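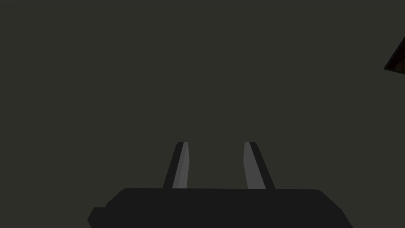
Gripper camera, jaws open and nothing between them.

Novby drawer set: notes on the lifted-chest fault

Hello, and thank you for picking up this set. It holds 741 simulated episodes of a two-armed robot in a furnished room, and all of them went wrong in one way or another, which is why we kept them apart from the main Bridcombe release. Britt-Marie Nygård did most of the sorting, and she was a good deal more patient with it than I was.

The task was meant to be a gentle one: take the small things off the top of a white chest of drawers and leave the chest where it stands. What we kept getting was a hand closing on the furniture itself. We blame the contact settings — the chest had been given far too little weight, so once a jaw caught a corner there was very little to hold it down.

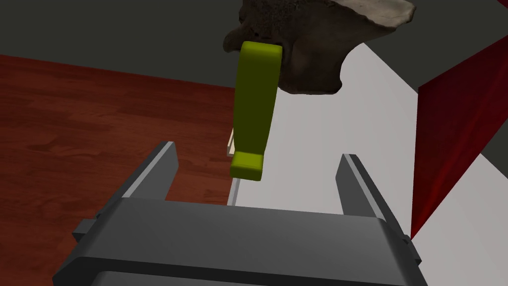 Known problems

The green piece and the brown, rock-like one are often so close together that they look like a single object from the wrist. Our labels treat them as two throughout. If you train a detector on these views, please check a few by hand first, as I found 6 episodes in which the labels had been swapped and I may well have missed others.

Wrist views can also be very dark, with hardly anything in them besides the gripper. We left those in.

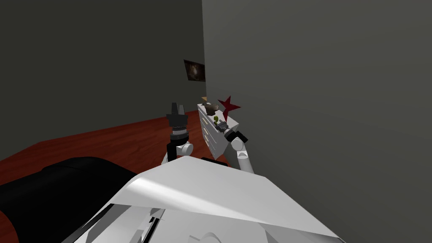
Right gripper on a corner of the chest, left gripper open and raised.

The safety stop should trip when a held item weighs more than the limit, and with the chest set so light it had no cause to. Please don't use version 2 of the stop settings on a real arm, however tempting it is to save yourself an afternoon. Kristof Van Acker has a corrected file with a proper weight for the chest, and he is happy to send it on if you write to him at Langate.

Last changed December 19, 2018. Episodes recorded in November.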